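The Plush Round

By the time I got the second gripper out of its box, I had already fallen for the first one. The Ganer was big and pale and a little silly looking, and it closed on things the way you'd pick up a sleeping kitten. I'd done 193 grabs with it and wanted to do 1,000 more.

But a comparison is a comparison, and Clenska had paid for two. So the Grimau got its turn, silver and stiff, with a jaw like a ruler. Same shelf of objects, same order, same tired wrists.

"It's quick," I said, after the sponge.

"It's rude," said my partner, who had taken the Ganer's side before lunch and never come back.

It was quick, though! It snapped up the soap, the tape roll and the little bag of rice before the other one would have made up its mind. On hard things it was a joy. I started keeping score out loud, and by the mug the Grimau was ahead 8 to 7, and I was grinning like a kid at a ball game.

Then came the soft things, and I slowed down, and we each took a handle.
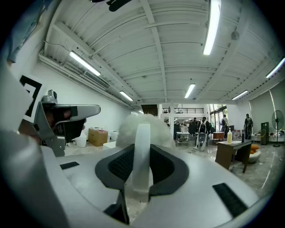
I have a theory about plush. A block of wood tells you right away if you've got it. Plush lets you think so. You squeeze, it gives, you squeeze more, and somewhere in all that fluff there's a point where you're holding it for real, and you feel it come up through the handle into your palm. I love that moment. I would do this job for that moment alone (please don't tell Clenska).

"Yours first," my partner said.

"No, yours."

We went back and forth like that, two grown people being polite over a toy. In the end we wrote both names on scraps of paper and I drew one out of my shoe. Ganer.

My partner squeezed. I watched the fur, holding my breath. It sank, and sank, and then it stopped sinking, and the whole thing lifted as easily as bread dough.

"Oh, that's lovely," I said, and I meant it, even with my own gripper waiting.

"Eight all," said my partner. "Your turn."

I flexed my fingers, got a better hold on the Grimau, and told it quietly to be nice.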